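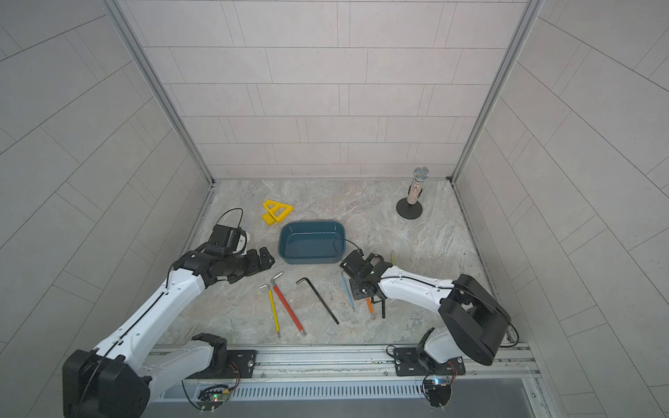

About Plomanbridge

Plomanbridge plans and prices small robot work cells for schools, repair shops and light manufacturers. We do not build arms and we do not sell them. Clients pay us a fixed fee for a written equipment plan, a budget that covers the full life of the cell, and a purchase schedule their finance office can approve without rewriting.

The company was started by Clifford Gill, who had spent his earlier career in purchasing for a contract assembly plant. His job was to sign off on automation requests. Most of them listed the price of the arm and left out everything the arm had to be bolted to, wired to or fenced in by. The first Plomanbridge worksheet was the form he used to send those requests back. A much longer version of it is still in use.

What we work on

Our projects are at the small end of the market. A typical client wants one or two benchtop arms in a compact enclosure, handling parts or hand tools that a person can lift with two fingers. Sorting hex keys by size is a common first task, as is moving loose parts into a bowl or tray. Two-arm cells mounted on a shared aluminum rail now make up the larger share of our requests, and they raise planning questions that a single arm does not: where the two work areas overlap, which arm has the right of way, and how the cables are routed so that neither arm catches the other's.

We do not take on welding, palletizing, paint or anything above a 10 kg payload. Those jobs need a licensed integrator, and we will say so on the first call.

How a plan is put together

Every plan starts with the task list. We ask the client to write down each object the cell will handle, with its size, weight, finish and the position it will be in when it arrives. Thin objects lying flat need more attention than their price suggests. A bare hex key on a smooth floor leaves very little height for a gripper finger to get under, and the choice of finger can change the choice of gripper, which in turn changes the usable payload. Clear and shiny objects are listed separately, as they affect the camera and lighting lines of the budget.

The second step is the reach study. We lay out the floor area at full scale, mark the base positions and check each pick point and each drop point against the arm's published reach, with the gripper fitted. Corners are checked last. If an object has to stand in a back corner, near two walls, the wrist needs room to approach it, and the catalog reach figure will not show that.

The third step is the surroundings: the rail or table, corner posts, wall panels, floor surface, ventilation, power, data, and covers for any control boards mounted below the arms. Wall and floor finishes are chosen with the vision system in mind. Some clients want plain surfaces for easy detection. Others are training software and want patterned ones, such as tile or marble print, so that the system is tested against a busy background. Either is fine, provided the decision is made before the panels are ordered.

The fourth step is the budget itself.

How we write a budget

A Plomanbridge budget has 4 sections.

Section A, Capital. Arms, grippers, controllers, frame, rail, panels, cameras, lights, computer. Each line carries a quoted price, the date the quote runs out and the lead time in weeks.

Section B, Installation. Freight, unpacking, assembly labor, electrical work, network drops, floor leveling where needed, and the safety review. Clients often assume their own staff will cover assembly. We still enter the hours, at the internal rate, so that the cost can be seen.

Section C, Running costs. Replacement fingers, gripper cables, fasteners, spare servo units, software fees, calibration time and cleaning. Cables that flex with the wrist are treated as a wear part and given their own line.

Section D, Reserve. A percentage of Section A, set by how many items in the plan come from a single supplier. A cell in which every part can be bought from two sources gets the lowest reserve.

We show totals for the first year and for the full planning period, which is normally 4 years. We do not publish payback estimates. The client's production or teaching staff are in a better position to judge what the cell is worth to them, and we supply a blank sheet they can use for it.

Buy, lease or wait

The plan ends with a recommendation in one of three forms: buy now, lease, or hold the request until a stated condition is met. Around 130 plans have gone out under the Plomanbridge name, and a fair number of them said hold. The usual reasons are an unsettled task list, a room move already on the calendar, or a controller model close to replacement. A hold recommendation costs the same as any other and includes one free revision when the condition clears.

For clients who are buying, we also write the bid package. It states the mounting pattern, connector types, supply voltage, required documents and acceptance test. Vendors are asked to quote the arm and the gripper as separate lines, even when they are normally sold together.

Our staff and services

Clifford Gill reviews and signs every plan. The rest of the company is organized by function.

The planning desk handles task lists, reach studies and layout drawings. Drawings are issued as PDF and STEP.

The purchasing desk collects quotes, tracks lead times and keeps the price file. Prices older than one quarter are requested again before they go into a budget.

The bench group assembles trial layouts in our shop when a reach study leaves a question open. Bench time is billed by the half day and is always quoted ahead.

Named programs

Iker is our planning worksheet. It holds the task list, the reach results and all budget sections in one file, and clients keep a working copy when the project closes. It opens in any common spreadsheet program and contains no macros.

Clulleck is the spares program. Clients with similar cells place one combined order each August for fingers, cables, mounting plates and fasteners. Parts ship directly from the supplier to each site. Plomanbridge charges a handling fee per order and takes no margin on the parts.

Liyanage is the review service for plans written by others. Send us an existing proposal or vendor quote and we return a marked copy with missing lines, mismatched connectors and unpriced labor noted. Reviews do not include new drawings.

Independence

We accept no commissions, rebates or loaned equipment from arm or gripper makers. Equipment on our bench has been bought at list or quoted price and is recorded in an asset register that clients may ask to see. If a vendor changes a quote after speaking with us, both versions go in the client's file.

Working with us

First calls are free and last half an hour. Please have your task list ready, even if it is rough, along with the floor space available, the supply voltage in the room and the date by which funds must be committed. Schools should also tell us whether the money can be carried into the next budget year, as this affects how we split the orders.

New requests are read every Friday, and a written fee quote goes out the following week. Plans for one-arm and two-arm cells are quoted at a fixed price. Anything larger is quoted after a site visit.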